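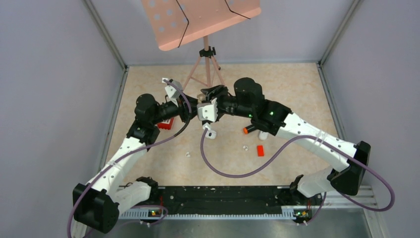 Both arms in close, right in front of the pink music stand.

So I finally caved and joined the robotics club, and I have been insufferable at home ever since. My sister has asked me to stop saying "end effector" at dinner. I will not.

Some background for those of you who come here for the sourdough posts (those will be back in April, I promise!). The Stetbridge evening club has been going for a while now, and I always figured it was for people who could solder before they could read. Then Hema Kurian, who I know from the pool, told me they needed someone patient to take a turn at driving the arms. I am nothing if not patient. I once unpicked a whole sweater.

The project this term is called Quaye, and it's all about getting two arms to work on one thing together. One arm picking something up is fun for an evening. Two arms sharing a job is a different animal, and I had no idea how much thinking my own hands do without me! Try opening a jar while saying out loud what each hand is doing. I did this in the kitchen for 20 minutes and had to sit down.

The way we run it, one person drives, one person watches the cables, and one person writes up the log. Ebenezer Tetteh keeps the log when he's there, and his notes are a joy. Mine say things like "better??" and "left one sulking." We're on attempt 133 according to him, and he says he'll put the whole lot in a spreadsheet once Dede Sarpong shows him how to make the colors work.

The part I keep getting wrong is depth. I'll be sure I'm lined up, completely sure, and I'm nowhere near. Wendelin Schwaiger told me to stop staring at the fingers and look at the gap between them, and that helped more than anything I'd read. He also told me to breathe, so apparently I'd been holding my breath through entire runs.

Then there are the cables. They're a lovely purple, and they have a mind of their own. Every time an arm turns, its loop goes off somewhere, and you learn to leave plenty of slack and keep an eye on where it's headed. I now look at the vacuum cleaner cord with new respect.

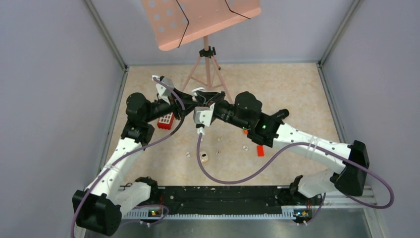 Grippers nearly touching – look at that big purple loop across the floor!

I love how slow it all is. You'd think robots would be quick and a bit scary, and ours creep along like two people trying to get a couch through a doorway. "After you." "No, after you." Naa Dogbe does voices for them when she's on cable watch, and I laughed so hard last time that I had to hand over the controls.

We have a meet coming up against the Irkau club, who are very good and very nice about it, the worst combination. Each team gets 3 runs and the best one counts. Last year's winners scored 52, and I've been told firmly that our goal is to finish all of our runs and enjoy ourselves. Fine. But I've seen Dede's face when a run goes well, and that is the face of someone who wants to win.

I've also started reading up on Sillum, the control program the club wrote for the arms. Half of it is over my head. The comments in the code are very funny though, and whoever wrote "do not touch this, I mean it, Dede" deserves a raise.

If you're anywhere near Stetbridge and you've been on the fence, come along! Nobody minds if you don't know anything. Doors open at 6:30, bring a snack to share, and if it's anything with cheese in it please sit near me.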